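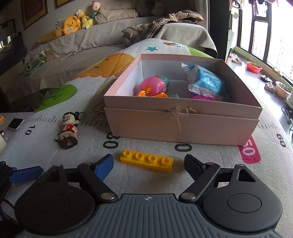
**Zwischenbericht · Arbeitspaket 2: Greifervergleich**

Vorhaben Flidden, Stand Dezember
Verfasser: Baltasar Ledesma

Der Antrag verspricht für dieses Arbeitspaket eine begründete Empfehlung, welches handgeführte Greifwerkzeug wir für die Aufnahmen in Wohnungen beschaffen. Eine solche Empfehlung kann ich zum jetzigen Zeitpunkt nicht geben. Ich halte es für falsch, sie nur deshalb auszusprechen, weil der Berichtstermin da ist. Im Folgenden steht, was gemacht wurde, was die Zahlen hergeben und was mich an ihnen stört.

## Was gemacht wurde

Verglichen werden zwei Handgreifer, der Zellard und der Dromport, beide mit Parallelfingern und einer am Werkzeug befestigten Kamera. Beide haben wir in bewohnten Räumen benutzt, vor allem für Aufräumaufgaben: ein Spielzeugteil von der Matte nehmen, in einen Karton legen, das nächste holen. Der Aufbau ist absichtlich unordentlich. Ein gelber Baustein mit vier Noppen auf einer bedruckten Spielmatte, dahinter ein Karton, in dem schon anderes liegt, und im Hintergrund ein Sofa mit Plüschtieren kommen der späteren Anwendung näher als der graue Labortisch, auf dem die Hersteller ihre Vorführungen drehen.

Vorgesehen waren 1000 Aufnahmen mit beiden Geräten zusammen. Diese Zahl ist erreicht. Ich bitte darum, sie nicht als Ergebnis zu lesen. Bei der Durchsicht der ersten Lieferung fiel auf, dass in vielen Aufnahmen der Greifvorgang zwar vollständig ist, die rekonstruierte Lage des Werkzeugs aber springt. Solche Aufnahmen zählen in der Übersicht mit und taugen für das Training nichts. Eine bereinigte Zahl liegt noch nicht vor; die Prüfung läuft von Hand und geht langsam.

## Zellard

Der Zellard liegt ruhig in der Hand und schließt gleichmäßig. Die Fingerpads greifen Bausteine auch dann, wenn man schief ansetzt. Die Bedienenden mögen ihn, und das macht sich bemerkbar: Wer ein Gerät mag, nimmt sich mehr Zeit, und wer sich mehr Zeit nimmt, lässt weniger fallen. Wie viel vom Vorsprung des Zellard auf die Mechanik zurückgeht und wie viel auf diese Geduld, lässt sich aus unseren Daten nicht trennen.

Gegen ihn spricht die Breite. In einem offenen Karton stoßen die Gehäuse an den Rand, bevor die Finger ein flach liegendes Teil am Boden erreichen. Die Bedienenden weichen aus, indem sie das Handgelenk stark abknicken. Ein Arm mit fest montiertem Greifer kann diese Bewegung nur in einem Teil seines Arbeitsraums nachfahren. Wir sammeln also womöglich Vorführungen, die der Roboter später nicht ausführen kann. Im Datenblatt steht dazu nichts.

## Dromport

Der Dromport ist schmaler und kommt besser in enge Behälter. Dafür hat das Gelenk der Finger Spiel, das mit der Nutzung zunimmt. Der Lieferant schreibt, das sei innerhalb der Toleranz. Welche Toleranz gemeint ist, war auf Nachfrage nicht zu erfahren. Solange die Fingeröffnung aus dem Kamerabild geschätzt wird, geht dieses Spiel direkt in die Messung ein, und bei dünnen Gegenständen (Verpackungsfolie, Schlüsselringe) ist der Fehler größer als der Gegenstand.

Ein Austauschexemplar ist angefordert. Bis es da ist, vergleichen wir ein gut eingestelltes Gerät mit einem schlecht eingestellten, und das Ergebnis fällt entsprechend aus.

## Kamera und Halterung

Beide Greifer wurden mit der Halterung von Wongsuwan betrieben, die Kamera läuft mit 30 Bildern pro Sekunde. Der Blickwinkel ist brauchbar: Finger und Zielobjekt bleiben bis kurz vor dem Zugriff gemeinsam sichtbar, und vom Raum ist genug zu sehen, dass die Lageschätzung Anhaltspunkte findet. In den Wohnzimmern mit Möbeln, Matten und Kleinkram hält sie deutlich besser als in kahlen Fluren.

Drei Punkte sind offen:

- **Gegenlicht.** Steht ein helles Fenster im Bild, regelt die Kamera nach und dunkle Gehäuseteile verlieren Zeichnung. Eine feste Belichtung haben wir ausprobiert; sie hilft am Fenster und schadet in der Zimmerecke.
- **Gemusterte Unterlagen.** Die Spielmatten mit aufgedruckter Maßskala sehen aus wie ein Geschenk für die Kalibrierung. Ich rate davon ab, sie so zu verwenden. Ob der Aufdruck maßhaltig ist, hat noch niemand nachgemessen, und eine gepolsterte Matte liegt selten plan.
- **Zweites Werkzeug im Blickfeld.** Bei beidhändigem Arbeiten ragt der andere Greifer seitlich ins Bild. Die Maskierung, die Wongsuwan mitliefert, kennt nur ein Werkzeug und hält das zweite gelegentlich für Umgebung.

## Was die Zahlen sagen und was sie nicht sagen

Für den direkten Vergleich wurden 53 Aufgabenpaare ausgewertet, jedes Paar mit gleicher Aufgabe, gleichem Raum und gleicher Person. Der Zellard schneidet in der Mehrzahl besser ab. In der Projektrunde wurde daraus sofort „der Zellard gewinnt“, und genau so sollte es nicht im Abschlussbericht stehen. In den meisten Paaren kam der Dromport zuerst an die Reihe, die Aufgabe war beim zweiten Durchgang also schon geübt. Das war ein Planungsfehler, und er liegt bei mir. Die Reihenfolge wird in der nächsten Runde ausgelost.

Ebenso wenig überzeugt mich die Erfolgsquote als alleiniges Maß. Ein Baustein, der im Karton landet, gilt als Erfolg, auch wenn er über den Rand geschoben wurde. Ich schlage vor, den Griff und das Ablegen getrennt zu bewerten. Das kostet Auswertungszeit, die im Plan nicht steht.

## Abweichungen vom Plan

Der Test am Arm hat noch nicht begonnen. Die Steuerung nimmt die Werkzeugdaten an, die Umrechnung zwischen Kamera- und Flanschkoordinaten liefert jedoch je nach Startlage verschiedene Werte. Solange das so ist, würde jeder Lauf am Arm vor allem diesen Fehler vermessen. Die Arbeiten daran haben Vorrang vor weiteren Aufnahmen, auch wenn die Aufnahmezahl im Übersichtsblatt dann stehen bleibt.

Die Materialkosten liegen im Rahmen. Die Personalstunden für die Durchsicht tun das nicht; eine Umschichtung aus dem Reiseposten habe ich beantragt.

## Nächste Schritte und Entscheidungsbedarf

1. Durchsicht der vorhandenen Aufnahmen abschließen und die bereinigte Zahl nachreichen.
2. Austauschgerät von Dromport einmessen, danach die Paare mit ausgeloster Reihenfolge wiederholen.
3. Koordinatenumrechnung klären, erst dann Läufe am Arm.
4. Flach liegende Teile im Karton als eigene Aufgabe aufnehmen, mit beiden Greifern.

Vom Fördergeber brauche ich eine Antwort auf die Frage, ob die Beschaffung bis nach Schritt 2 warten darf. Das Angebot für den Zellard ist befristet, und der Vertrieb ruft regelmäßig an. Ich würde den Preisnachlass verfallen lassen.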